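Will a robot ever fold my jumpers?

My friend Bianka Major rang me in December to ask whether she should hold off buying a new tumble dryer, on the grounds that a robot would be along shortly to do the lot. I laughed, and then I spent the whole evening reading about it, so the joke was on me (and my tea went cold).

I've been soft on this subject since I was small. I wanted a machine that would put my clothes away, and my mum's answer was that she already had one and it was called me. So when people tell me that home robots are nearly ready, I want to believe them! But I've also folded a lot of washing in my life, and I think folding is a far nastier job than hoovering.

Think about what a robot hoover has to know. Floor, wall, chair leg, stairs (please know about the stairs). The floor keeps the same shape from one minute to the next. A plate is the same plate whichever way up you hold it. Now take a top with long sleeves and drop it on the bed. Where's the front? Which bit is the shoulder? You and I give it a shake and we know at once, and I couldn't tell you how.
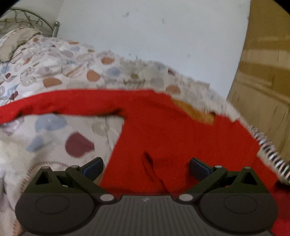

One red top on a spotty bed. Find the fold line!

And that's an easy one, laid out with a sleeve you can follow with your eye. Even so there's the mustard-orange bit inside the neck to puzzle over, and creases running across the front that a machine might well take for edges. Then there's whatever you've spread it on. Plain table, fine. Patterned bedding with its own wrinkles, good luck to you.

Unai Llorente, who I used to share an office with in Lallirville, thinks I'm being gloomy. He works with grippers for a packing firm called Prieto and he reckons two fingers are plenty for most clothes. Pinch, lift, lay over, pinch again. His lot got a T-shirt folded in 11 moves, which he was very proud of, and I did mine in three while he was telling me about it. He says speed will come. He also says they needed 600 goes at the same T-shirt before it stopped ending up as a sausage, and that a hoodie sent them right back to the beginning.

What bothers me more is the step before folding, the one all the glossy videos skip. In the videos there's always one towel, square on a clean table. In my house there's a heap, and the heap is where the work is.
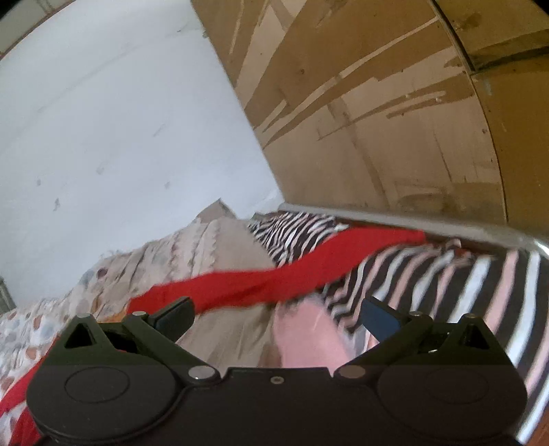
To get one thing out you have to decide where it stops and the next thing starts. Stripes are awful for this. They bend when the cloth bends, so a stripe can look like a hem and a hem can look like a stripe. Pull the wrong corner and you've got three things in your hand and a fourth on the floor. Aitana Moya, who runs the laundry at a guest house in Jelham, told me she sorts by feel as much as by sight. She does 200 pillowcases in a busy week and could do them in the dark. I don't know how you'd give a machine that, though I gather people are trying.

So what did I tell Bianka? I said buy the dryer. A company called Mamodon sent me a leaflet for a folding cabinet a while back, the sort where you clip each shirt on at the top and it comes out flat at the bottom. I got quite excited until I worked out that I'd still be picking every shirt out of the pile, turning the sleeves the right way and clipping it on. By then I've done the boring part myself, and the cabinet is the size of a fridge.

I do think it'll happen. Towels first, then pillowcases, then T-shirts, and fitted sheets some time after I'm dead. If you've got a machine at home that can manage a proper mixed heap, however slowly, please leave a comment, I'd love to hear how you get on with it. Mine's still waiting upstairs and I've run out of socks.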